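Why I Still Want Small Cross-Country Meets

October 24, 2020

I ran the Sundance course again last weekend, all by myself, and I came home grumpy. It's a great course! Two loops of the lower field, then that mean little climb behind the water tank where everybody's form goes to pieces. In a normal fall there would be 542 kids on it and a line for the bathrooms you could see from the highway.

This year the big invitational went virtual. You run your 5K wherever you like, upload it, and a week later a spreadsheet says you were 911th out of 921. I did it in September (I was 911th, thanks for asking) and I felt nothing. Some of those times came off a bike path that drops the whole way down, and good for them, I'd have picked it too if I lived there.

What I'd like to see is more of what the Zalgate club did. They put on a dual meet with Skinden, 2 teams, staggered starts, parents back at the cars. The results were written on a whiteboard. Kids got to chase somebody up a hill, and I think that's most of the sport right there. You can't chase a spreadsheet. I've tried, and I just end up staring at my watch and slowing down at every crosswalk.

People tell me the level drops when the fields get small. Maybe it does. But I've watched plenty of huge races where the kid in the middle of the pack spends the first half mile boxed in and the rest of it wondering where her teammates went. In a dual meet she scores. Her place matters to somebody, and she knows it coming down the last straight. 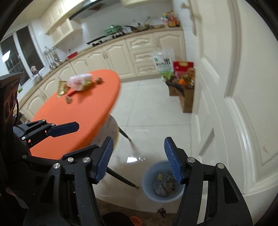

Chu wrote back to me that small meets are fine for the middle of the pack, but the fast kids need a crowd up front or they never learn how to race in one. Fair enough, and I don't have a great answer. Maybe you keep one big race at the end of the season and let the rest stay small. I'd sign up for that, hill and all, and I'd bring my own folding chair.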